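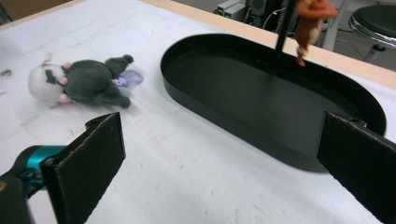 **How many demonstrations should I record per object?**

Record 28 per object, spread over at least two sessions. Fewer than that and the held-out score swings too much between training runs to be useful. Objects that deform easily get the same quota as rigid ones for now.

**What counts as one demonstration?**

One demonstration starts with the gripper open and still, covers one complete pick and place, and ends with the gripper open and still again. If you move two objects in a single take, the splitter will try to cut it at the second opening. It usually finds the right point, but check the result in Dollex before you upload.

**Where should the objects start?**

Anywhere on the table that you can reach without leaning. Move the start position and the heading between takes. Kekeli Agbenyega's review of the first Gorau batch found that most operators put the object back in nearly the same spot every time, and the policy learned the spot. The layout sheet in the shared folder gives a random cell and angle for each take. Use it.

**Do I have to hold the tool in a particular hand?**

Either hand is fine. Enter it in the `hand` field at the start of the session and don't switch until you start a new one.

**How wide should the fingers be on approach?**

Wider than the object needs. Open fully before you begin the approach, then close in one motion. Repeated small corrections near the object are recorded as part of the grasp and are hard to filter out later.

**How do I grasp soft toys?**

Grasp the body. Avoid ears, tails and sewn loops, which let the toy swing and put the release point off. Close until the fabric stops moving between the fingers, then lift. Squeezing harder doesn't improve the hold, and it hides the object from the camera.

**How should I release into a tray?**

Lower the object below the rim, pause briefly, then open. A drop from height is still a valid placement if the object stays inside, but tag it `drop`. Those takes are weighted lower in training.

**What if the object lands on the rim or outside the tray?**

Keep the take and tag it `miss`. Do not pick the object up again in the same recording. Misses go into a separate set used to train the success classifier, and we are short of them.

**Can I delete a bad take?**

Only if the tracking was lost or the recording was started by accident. Everything else is kept and tagged. Deleting clumsy takes leaves a set that looks better than the operators do, and the model then has no examples of recovering from a poor approach.

**What does "tracking lost" mean, and how do I avoid it?**

The position of the tool is computed from the camera view and the motion sensor together. If the view holds too little detail, or the tool moves too fast, the estimate drifts. A plain tabletop filling the whole view is the usual cause. Keep some of the table edge or the room in view during the approach, and slow down on turns. Dollex marks affected takes in red.

**Is motion blur a problem?**

A little is expected and does no harm. The Agyeman filter scores each take from 0 to 100 and rejects anything under 59. The limit was set by Kwabena Akpalu after comparing scores with tracking error on the bench. Please don't change it locally. If your rejection rate goes above 14 percent, check the room lighting before you blame the filter.

**Should I clear the background?**

Leave it as it is. Furniture and equipment behind the table can stay. Do keep people's faces out of view, and cover any screen that shows names or email addresses.

**How often do I calibrate?**

At the start of each session, after any knock to the tool, and whenever the finger pads are replaced. The routine takes six minutes. Pads with frayed edges may still be used as long as the gripping surface is flat.

**Where do uploads go?**

To the Fladometti bucket, under your operator code. Uploads finished before 6 p.m. are processed overnight. Later ones wait for the next run.

**I used the wrong object label for a whole session. Now what?**

Don't record it again. Send the session number and the correct label to Kekeli, who can change it in bulk. Labels edited by hand after upload are overwritten at the next sync.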